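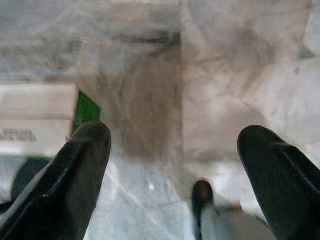

Gripper fingers open over the work surface, from the wrist camera

How to plan a budget for a two-armed robot that handles soft things

When we first sat down to cost a pair of arms for our soft furnishings work, I wrote one figure at the top of the page, underlined it twice and felt very pleased with myself. By August that page had arrows all over it. The arms were the easy bit! What follows is the order I would do things in now, and I hope it saves you a few evenings.

Step 1. Write down the jobs before you look at a catalogue

Make a plain list of what you want the robot to pick up, and where it will be sitting when it does. We started with 13 jobs and cut them to 5, and I can't tell you how much easier the supplier calls were after that. Put the fabrics down too, by name if you have them. "Cushion" means very little to a sales desk, whereas "thick fleecy cushion, on a small chair, at this height" gets you a proper answer.

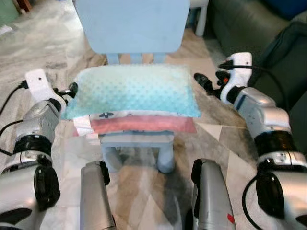
Both arms either side of the chair and its stack of cushions

Step 2. Measure the room, elbows included

Reach on a data sheet is given for an arm in empty air. Yours will have to get round furniture, and a pair of arms coming in from both sides wants more floor than you might think. Mark it out with tape, walk round it, and allow for the cables as well — they need slack, and slack needs somewhere to go.

Step 3. Price the fingers separately

We asked for quotes from Tona and from Skurkeck, and one included fingertips while the other had them on a second sheet that I very nearly missed. Ask for the price of a spare set, the delivery time, and whether you can fit them yourself. I would put 3 sets in the first year's budget. 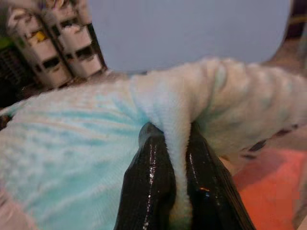

Thick pile is worth a line of its own in your trial plan, too. Take your own fabric along to any demonstration (a supplier's sample cloth is usually very well behaved) and ask to try a pinch in the middle as well as at an edge.

Step 4. Add the dull lines

Delivery, fitting, training, cameras, insurance, a service visit. Raimonds Raudsepp at our Nistport workshop keeps these on a separate sheet, and on our first plan they came to 22 per cent of the total. Leave a space for each one even if you don't have a price yet, and pencil in who is going to chase it.

Step 5. Ask about hiring first

Sheikh offered us a hire period with part of the fee taken off the purchase price, and it's a question well worth putting to anyone you are talking to. Get the end date and the return carriage in writing, then go back to your list from step 1 and decide which job you will try first.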